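**Wolton result: why does the scoring go back to lap 189?**

*Short Track Talk > Late Models > October 2018*

---

**gravelpit_tomasz** wrote:

Good evening to all. I have read the race report of the Pronetov Series final at Wolton three times and I still do not understand the order of finish, so I hope somebody can help me.

The race was planned for 259 laps. The red flag came on lap 193, when the rain started in turn three. At that moment Wakana Sakai was leading and the No. 15 of Ní Chonaill was second. I saw the pass with my own eyes from the back stretch, it was on the outside and it was very clean. In the official result Ní Chonaill has the win and Sakai is second, with the note "scored as of lap 189."

Why four laps back? I am used to the rule that you go back one lap, to the last one which was completed by all the cars.

---

**LowGrooveLarry** wrote:

Yellow came out before the red. The 62 spun on 190 and the caution light was on before Sakai got by. Last full green lap was 189. Simple as that.

---

**gravelpit_tomasz** wrote:

Thank you, but then I have another question. If the yellow was on at lap 190, why were the cars still racing on lap 191? From my seat they did not slow down. The leaders went through turn one at full speed, side by side.

---

**KillanoFan** wrote:

Because the light in turn one did not work, that is my opinion. I was sitting above it and it stayed dark. Race control says yellow, the spotters say maybe, and the drivers keep going. The Killano crew told Sakai on the radio that the track was green. I had the scanner and I heard it.

She did nothing wrong. To take the win from her with a light which is broken is not fair.

---

**LowGrooveLarry** wrote:

Every car has to carry a one-way radio tuned to race control. Race control called it. The lights are a backup. It says so in the rule book and they read it out loud at the drivers' meeting every time.

I like Sakai. I wanted her to win. But thirteen other cars lifted and two did not.

---

**KillanoFan** wrote:

Two did not, yes. And the second one was the No. 15. So Ní Chonaill also was racing under the yellow, and for this she receives a trophy?

---

**turn4_mirela** wrote:

This is a good point and I would like to hear the answer also.

I am not for one or the other. But if both drivers continued, then going back to 189 is the only clean solution, I think. You take away everything that happened after the call, the good and the bad. If you start to give penalties to both, then third place wins the race, and Senan Keane was almost half a lap behind. I do not believe even he would want this.

---

**gravelpit_tomasz** wrote:

I agree with Mirela about Keane. He said in the interview after the race that he was only trying to keep the right rear tire alive and that he did not know who was leading.

My problem is more with how it was explained. They waited with the cars on pit road, then the rain became heavier, then the speaker said "Sakai is the winner," and people went home. I also went home. In the morning the result was different. For my son, who had waited by the fence for her autograph, this was not easy to explain.

---

**LowGrooveLarry** wrote:

Yeah, that part I will give you. The announcer jumped the gun. It should have been "unofficial" until they were done with the review.

---

**turn4_mirela** wrote:

In May there was something similar in the first race of the season, do you remember? The result was changed after two hours, but there the track wrote a full page with the times of every radio call. I do not understand why they did not do the same for the final.

---

**KillanoFan** wrote:

In May the change helped a car from the local shop. I say only this.

---

**turn4_mirela** wrote:

Please, we do not need this kind of thing. It was a Killano car which finished third that day and it moved up also.

---

**KillanoFan** wrote:

OK, it is correct, I looked it up. I take it back.

I still think 193 should count. Sakai told the people at the hauler that the team will not protest, so it is finished anyway. The championship is not changed by it.

---

**gravelpit_tomasz** wrote:

Then I can accept it, with a little bit of pain. Thank you to all for the explanations, also to Larry, even when we see it differently. I have written an email to the track and asked for the times of the radio calls. If they answer, I will put it here.

One more thing: does somebody know if the tickets with the rain stamp are good for the opener next year? Mine has the stamp but no text on the back.
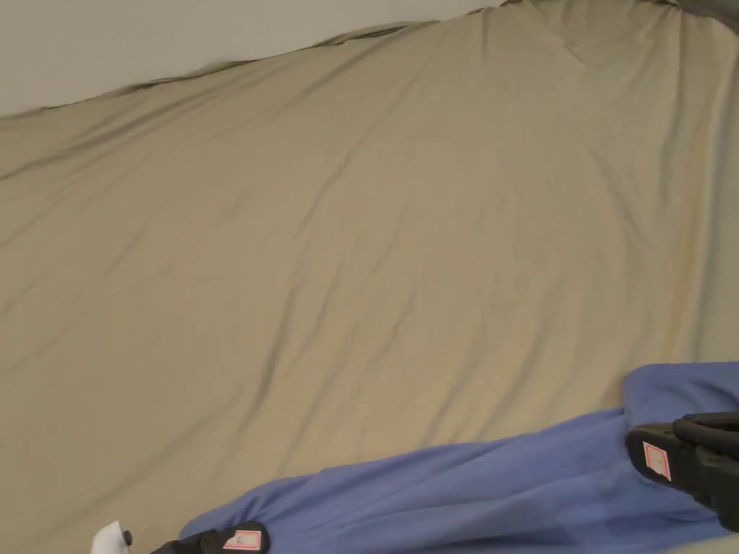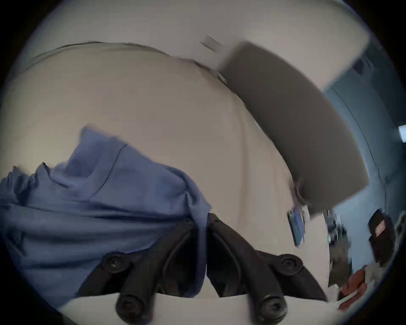
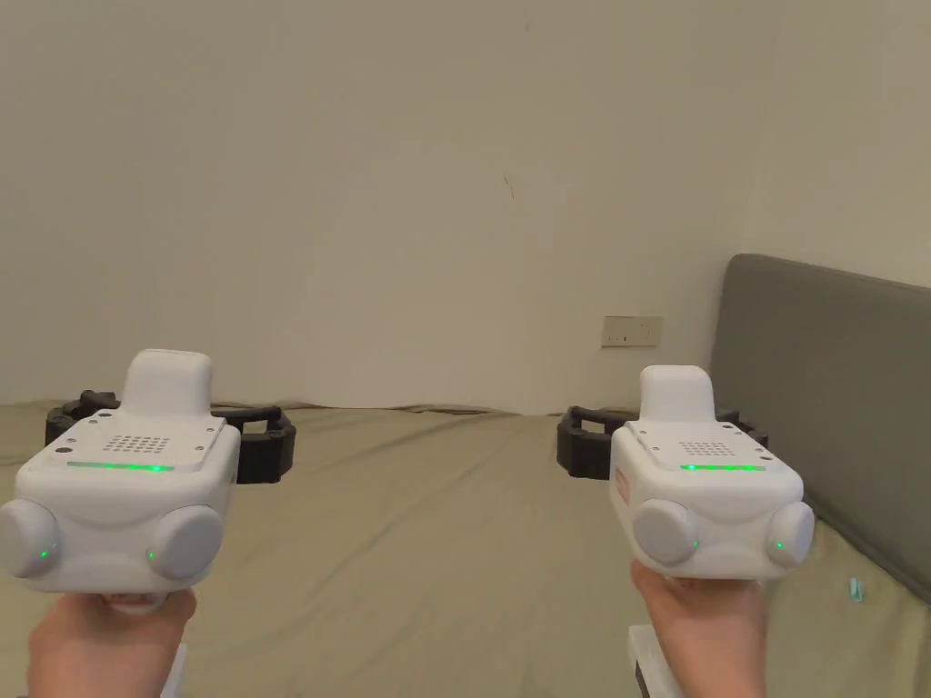
*First the khaki sheet, then the blue fabric with the black jaws, last the two white grippers.*

---

**LowGrooveLarry** wrote:

Stamp is no good once they go past halfway. Call the office though, the lady there let me use mine two years ago.

---

**turn4_mirela** wrote:

For me they said no. Maybe you have a nicer voice on the telephone than I do, Larry. Tomasz, please tell us what they write about the radio calls.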